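# Cuánta agua se pierde entre el depósito y el grifo

Proyecto de la asignatura de Geografía Aplicada, lunes, 29 de agosto de 2022

Empezamos este trabajo en marzo con una pregunta muy sencilla: ¿por qué en Clemley se bombea mucha más agua de la que luego aparece en las facturas? Nos imaginábamos una respuesta aburrida y encontramos un tema que nos enganchó por completo. ¡Hay una ciudad entera debajo de la ciudad!

## La zona de estudio

Elegimos el barrio de Drundstead porque tiene una sola entrada de agua, con un contador general, y eso facilita muchísimo las cuentas. El barrio suma 1.344 acometidas y buena parte de la red es de fundición gris, con juntas de plomo en las calles más antiguas. El resto se cambió por polietileno cuando se reurbanizó la avenida de Illach.

## Cómo medimos

El método se llama caudal mínimo nocturno. De madrugada casi todo el mundo duerme, así que el agua que sigue entrando al barrio es, en gran parte, agua que se escapa. Anotamos las lecturas del contador general durante 22 noches y descontamos el consumo de la panadería y de la residencia, que trabajan a esas horas (nos dejaron mirar sus contadores y además nos invitaron a bollos). 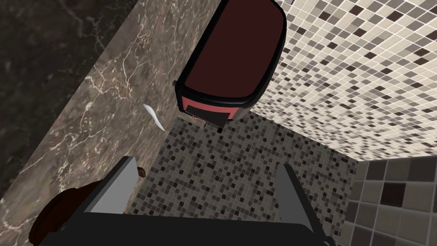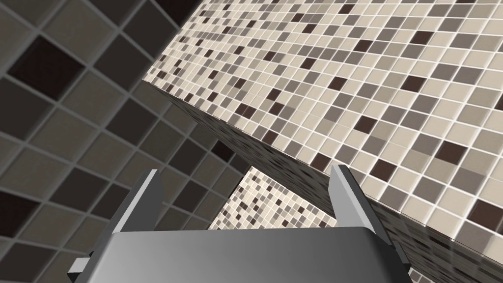
Después hicimos la escucha. Se apoya una varilla metálica en la llave de la acera y se pega el oído al otro extremo: una fuga suena como un siseo continuo. La primera vez no oímos más que el tráfico, pero cuando por fin lo distingues — y esto nos pasó en la calle Heffernan, con un frío tremendo — ya no lo confundes con nada.

## Resultados

Localizamos 3 fugas probables, todas en tramos de fundición y dos de ellas junto a juntas de plomo. El tramo más antiguo que revisamos tiene 70 años. En la avenida de Illach no encontramos ninguna, aunque allí la varilla sirve de poco: el plástico transmite el sonido bastante peor que el metal, y no podemos descartar que se nos escapara algo.

También vimos que el caudal nocturno sube cuando sube la presión. Nos encantó comprobarlo en una gráfica hecha con nuestros propios datos, porque en clase lo habíamos visto solo como fórmula.

## Qué mejoraríamos

Faltaría repetir las lecturas en verano, con los riegos en marcha, y usar un correlador acústico en los tramos de plástico. También apuntaríamos la presión cada hora; nosotros lo hicimos solo al principio y al final de cada noche, y en la gráfica se nota.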